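Site inspection checklist, Cleltport main site
Checked by Marleny Urrego, Sep 3, 2026. Comments go to Panya Petchrat.

**Crawling and indexing**

- [x] Sitemap loads and matches the live site. Lists 2,917 URLs, 2,127 indexed. The gap is mostly old tag pages. Leave them out of the next sitemap.
- [x] Robots file does not block the blog. Fine.
- [ ] Redirects go straight to the final page. 305 still hop twice. Most date from the April move off Skotier.

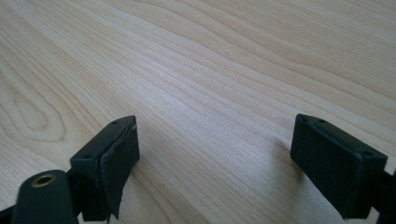
- [ ] No broken internal links. Footer link to the Saithong landing page returns a 404. Tumaini Nyaga to fix.

**Security**

- [x] Certificate valid on all subdomains.
- [ ] Admin accounts reviewed. 2 logins belong to people who have left. Remove both and change the shared password.
- [x] Backup restored to the test server. Opened the home page and the contact form, both OK.

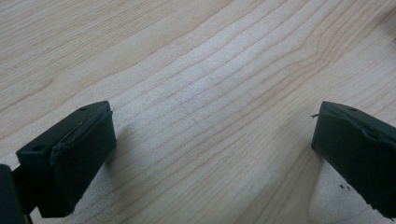 - [ ] Plugins up to date. The Fladau form plugin is one version behind. Update on the test server first, then send a form through it.

**Content and links**

- [x] Every service page has its own title and description.
- [ ] Citations show the same address. Old suite number still on several directories. Nicanor Herrera has the list.
- [x] No paid links found in the new backlinks.
- [ ] Images compressed. Blog headers are still too heavy on mobile.

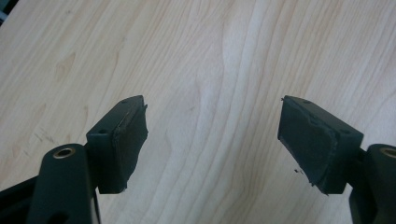

*Light wood tabletop with visible grain.*

Open items stay on this sheet until the person named has initialed them. Redirects and admin accounts come first.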